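Subject: Re: Mycoplasma in housed calves, second round of swabs

List members,

The Golmont results came back in February. Of 18 calves swabbed, 6 were positive on PCR. The Clultden samples are still at the lab and I will post them when I have them.
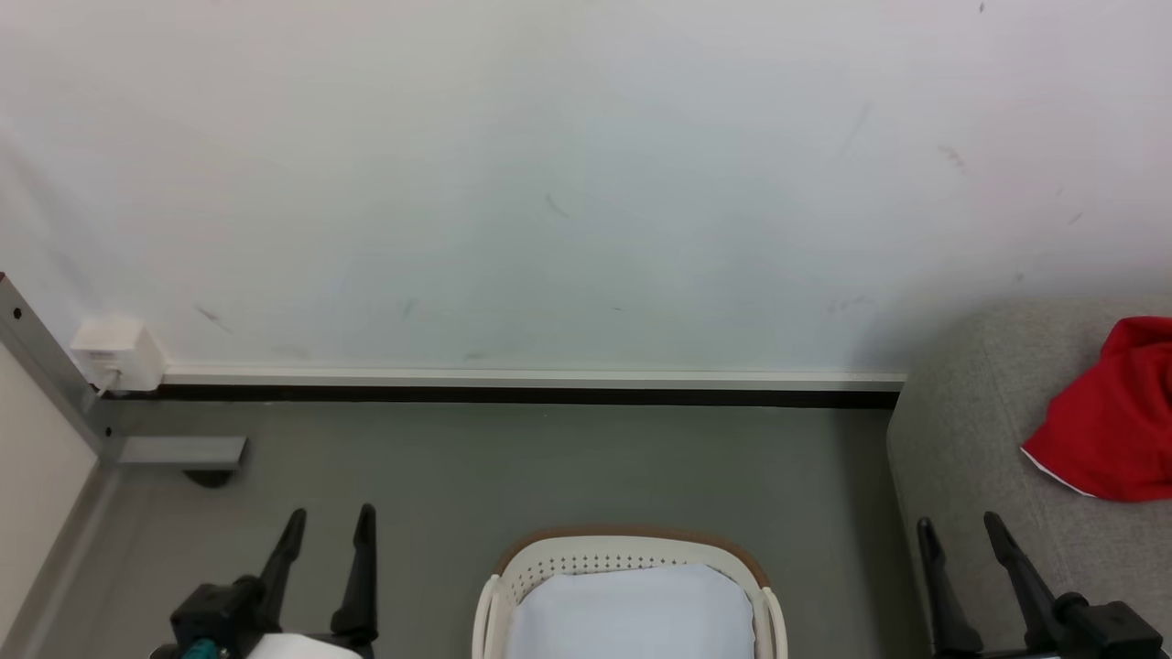
Wall and skirting, Golmont

Both herds are on the Morikawa protocol, with nasal swabs kept chilled and sent the same day. Two swabs leaked in the post and were left out of the total. I'd like to repeat the bloods at about 17 weeks.
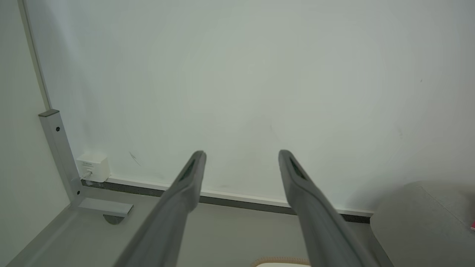

On the Stavidska list a member wrote that PCR alone would not satisfy them, and that they would want culture on every positive before anyone changed treatment.

> Did you swab the older group as well? We found
> very little in ours until after weaning.

No, only calves under ten weeks. The older group is down for the next visit.

Regards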